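4. Putting the Dosbridge to work on linen

Before you start

The Flistamex steam press weighs more than it looks and gets hot enough to settle arguments. Fill the tank with tap water to the 2 line. Water from the dehumidifier doesn't count as distilled, whatever your brother-in-law reckons.

4.1 Heating up

1. Plug the press straight into the wall. Power boards have feelings, and this will hurt them.
2. Turn the dial to LINEN and wait for the green light. The orange light means it's thinking.
3. Hold the steam button down for one burst, aimed at nothing you're fond of.

CAUTION: The soleplate stays hot well after the light goes out. Test it with a drop of water. Fingers are a poor gauge and you only get the one set.

Note: If the display reads 271, the tank is seated crooked. Lift it out, put it back and look stern. Any other code is in Section 9, where we've hidden it behind the warranty.

4.2 Pressing

4. Check the care label. If it's been cut out because it was itchy, start on the coolest setting and work up.
5. Lower the plate and count to five. Leaning on the handle adds nothing except a sore elbow.
6. Raise the plate, shift the cloth along and repeat until you lose interest or run out of cloth.

4.3 Folding and resting

7. Fold along the grain, edges together, and leave each piece on a clear, flat surface until it's cool right through. Linen put away warm will crease out of spite.
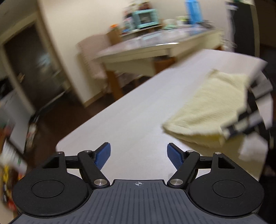
8. Empty the tank into the sink while the press is off and cold. Leftover water goes a colour we'd prefer not to describe, usually by Tuesday.
9. Wind the cord loosely and store the press upright. Lying it on its side voids nothing, but it will dribble in the cupboard.

Descaling is covered in Section 5. Do it before the steam vents clog.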